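Electric toothbrush handle gets gross at the bottom, how do I stop it?
Posted in Home & Cleaning by Prundum3076

OK so this is a little embarrassing, but every Wednesday when I clean the bathroom I pick up my electric toothbrush and there's this pinkish slime on the bottom of the handle. I wipe it off, and a few days later it's back! I rinse the brush head every time (I'm not a monster) and I've had the thing 11 months. Is the brush bad, or am I storing it wrong? My husband wants to go back to the 3-dollar kind and I really don't.

Aurelio Ponce
Your brush is fine. Water runs down the handle and sits wherever the handle sits, and then stuff grows in it. I had the same thing for ages. What helped me was popping the head off after brushing, rinsing the little metal post, and drying the whole handle with a towel before I put it away. Takes seconds. I also quit using a deep cup, because you never see the bottom of a cup until it's too late, and went to a caddy with a divider so the toothpaste isn't leaning on everything.
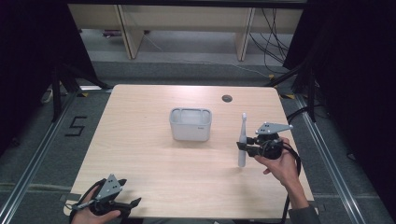
White caddy and the electric toothbrush.

Whatever you use, wash it once a week in hot soapy water and let it dry upside down. Please don't put the handle in the dishwasher. I know someone who did (my brother) and it never charged again.

Draseck92
just get a new one, mine did that too

Cirilo Mendoza
Agree with Aurelio on the drying. I'd add white vinegar on a cotton swab for the seam where the head meets the handle, that's where mine gets nasty. Unplug the charger and wipe that too, there was a whole crusty ring under mine.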